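Gripper loses zero when closing on soft objects (plush)

Ernard_K
Joined: December
Posts: 14

Hello all. I collect pick and place demonstrations with a hand-held gripper, the parallel type with folding links. With hard objects all is fine. With plush toys the width reading starts to drift. After one session I close the jaws on nothing and the software tells me they are still 2 mm open. I did the calibration again and after 653 grasps the drift was back. I lost most of an afternoon of data because I saw it too late. Has someone met this?

flallel
Posts: 995

Fur in the links. Next question.

Ernard_K

I looked, there was no fur in the joints. I took the left side apart and the pins were clean.

wudura_bench
Posts: 212

Then it is the linkage bending. Printed arms flex when you squeeze something thick, and your encoder sits at the trigger, so it measures your finger and not the jaws. Try to squeeze less.

flallel

Flex comes back when you let go. He says it stays open on nothing. Flex does not explain that.

wudura_bench

It does if the holes have become oval. Plastic around a metal eyelet wears on one side. Push the jaw sideways with your thumb. If it clicks, there is your 2 mm.

Edeltraud Janssen
Posts: 88

I had the same fault, so I write down what I found. English is not my first language, please excuse.

In my case both of you were a little right. The eyelet in one arm had turned in its seat and the hole was larger on the side of the load. With a hard block I stop closing as soon as I feel contact. With a plush toy there is no clear contact, so I continue to squeeze, and each grasp puts more force on the arm than I believed. I pressed in new eyelets with a drop of epoxy and let it cure over night. After this the zero stayed.

Also please check the zero before and after each toy, not only in the morning. It takes a few seconds and you know which episodes you can keep.

flallel

Epoxy in a part you will want to replace? I would print new arms with more walls.

Edeltraud Janssen

If you have a printer near you, yes. I must wait for our parts from Brandes, so I repair.

Ernard_K

Thank you both. The thumb test clicks on the right side! I will try the epoxy first and print later. One thing I still do not understand: must I throw away the old episodes, or can I correct the width with a line between the two zeros?

Edeltraud Janssen

I would not use a straight line. My drift came in jumps, when the eyelet turned. Look for a step in the closed width, and keep what is before it. For the toys I now take hold of a leg or a tail and stop when the fur is pressed together between the plates, because more force did not give me a better hold.
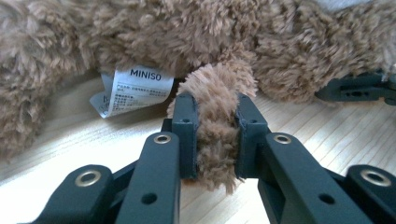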